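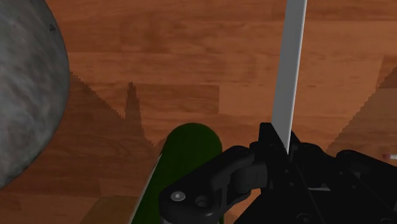
4.2 Comparaison des préhenseurs et des points de vue en simulation

La comparaison porte sur deux préhenseurs à mors parallèles, désignés ci-après par Stedis et Kasero, montés tour à tour sur le même bras simulé et pilotés par le même contrôleur cartésien. Seuls changent la géométrie des doigts, l'effort de serrage maximal et la position de la caméra de poignet, contrainte par l'encombrement de chaque boîtier. Ce dernier point pèse davantage que prévu sur les résultats. À courte distance, la mécanique noire du préhenseur occupe presque toute la partie inférieure droite de la vue (figure 3a), et la pièce courbe la plus proche recouvre le flanc droit d'un objet vert sombre et allongé dont seule l'extrémité arrondie reste visible. Une politique entraînée sur cette seule vue doit donc estimer l'axe de l'objet à partir d'un contour partiel - situation fréquente en fin d'approche. Les ombres portées, larges et à bord parfois crénelé, constituent une seconde source d'erreur, la segmentation les rattachant volontiers aux objets voisins.

Le jeu d'essais comprend 3015 épisodes, répartis à parts égales entre les configurations. Chaque épisode débute par un tirage de la pose des objets et de l'orientation initiale du poignet, puis le contrôleur reçoit une consigne désignant l'objet à saisir. Un épisode est compté comme réussi si l'objet est maintenu pendant 2 secondes sans contact avec un autre élément. La durée maximale est fixée à 40 secondes, au-delà desquelles l'essai est interrompu et classé en échec. Les paramètres de frottement sont identiques pour les deux préhenseurs et n'ont pas été réajustés en cours de campagne.

Deux contrôleurs ont été évalués. Le premier, Dhillon, planifie une trajectoire complète avant tout mouvement et ne la révise qu'en cas de collision prédite. Le second, Panatar, recalcule la consigne à une fréquence de 10 Hz à partir des deux flux d'images. Le premier se montre plus régulier sur les objets hauts et isolés, le second sur les objets bas et encombrés, au prix d'oscillations du poignet dans les derniers centimètres de la descente.
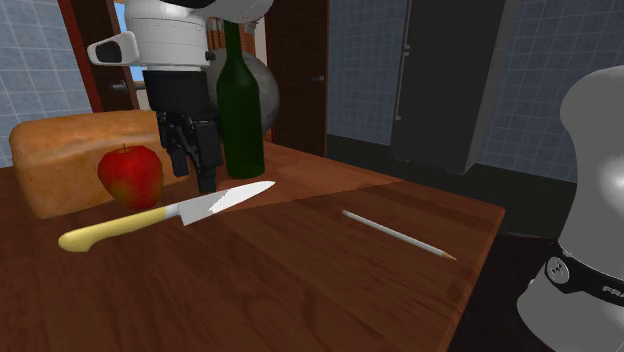 Figure 3. Vues issues du simulateur. (a) Vue rapprochée, préhenseur au premier plan. (b) Vue extérieure de la table : pain, pomme, couteau, bouteille et crayon, doigts au-dessus du plan de travail.

La difficulté varie fortement selon la géométrie de l'objet. Pour la bouteille, dressée, la prise latérale est accessible depuis la plupart des orientations, et les deux préhenseurs obtiennent des taux comparables. Le couteau pose un problème différent : posé à plat, en diagonale, avec la lame passant tout près de la pomme, il impose une fermeture orthogonale au manche et laisse peu de dégagement au doigt extérieur. Le préhenseur Kasero, aux doigts plus étroits, y conserve un avantage net. Le crayon, bien que dégagé de tout voisinage, reste l'objet le moins bien saisi par Stedis - l'épaisseur des extrémités entraîne un contact avec la table avant la fermeture complète.

La suppression de la vue extérieure dégrade les résultats dans toutes les configurations. La perte est modérée pour le pain, dont la largeur tolère une erreur latérale, et sensible pour les objets minces. Avec Panatar, nous avons observé des reprises d'approche répétées lorsque le doigt masque la cible : le contrôleur remonte, retrouve l'objet, redescend, puis le perd à nouveau. Un filtrage temporel de l'estimation de pose réduit ce comportement sans le faire disparaître. L'ajout d'un masque fixe du préhenseur dans l'image de poignet apporte un gain supplémentaire, à condition de recalculer ce masque pour chaque ouverture des doigts.

Ces observations ne se transposent pas directement à un banc matériel. Le modèle de contact employé ne reproduit ni la déformation de la croûte du pain ni le glissement progressif sur le verre, et le bruit des capteurs y est gaussien. Les essais de sensibilité au frottement sont présentés à la section 4.3.

Dernière mise à jour : février
2 commentaires - 10 partages

Articles liés
Étalonnage main-œil sous occultation partielle
Saisie d'objets minces sur plan rigide : effet de l'épaisseur des doigts
Masques de préhenseur dépendants de l'ouverture
Planification complète ou commande réactive en environnement encombré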